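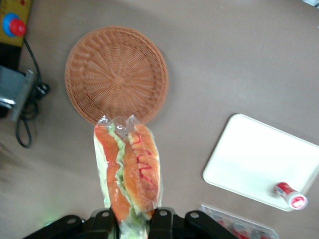
Abbas Rostami wrote to me after the last version of this talk and said the lunch break is the only part of a long train ride he remembers afterward. Start there. Read his line out loud, then wait a second. Somebody always nods.

Opening
Ask for hands: who ate something on the way here? Who ate it looking out a window? Good, you're my people!

The Rutmont line
My first proper slow train. Three cars, windows that open, a timetable taped up inside the door. Rutmont to Deltden is 68 miles and there are 17 stops, and I love every one of them (yes, even the one beside the gravel works). Tell the story of the missed connection — keep it short, I ran over last time.

Mention the bridge. Sit on the left going out and on the right coming back. People write this down, so say it twice.

Food on board
There's no café car on this line and there hasn't been for years. You bring your own. Sandwiches in rolls travel better than sliced bread, in my opinion, and I'll argue it with anyone at the break. Wrap them tight. Keep the tomatoes separate if you can stand the fuss. Coffee in a flask with a lid that really closes — pause for the story of the white trousers.

At Deltden there's the Verstraete bakery, two minutes from the platform. Get the almond thing. I've never learned its name and I just point.

Slow is not late
My favorite bit, so don't rush it. The express does this trip in 50 minutes. The stopping train takes much longer, and in that extra time I have read whole novels, learned a card game from a stranger and seen a heron stand perfectly still in the rain at Flitar while we waited for a signal.

If someone brings up cost: the slow ticket is cheaper, and you can hop off and on again until midnight. Check the return times first. The last one back leaves at 22 minutes past nine and it does not wait. I've tested this.

Questions
Bikes: yes, rear car only. Dogs: yes, and please introduce me. Best month: November, for the low light on the river. Hand out the paper maps while people are still sitting down.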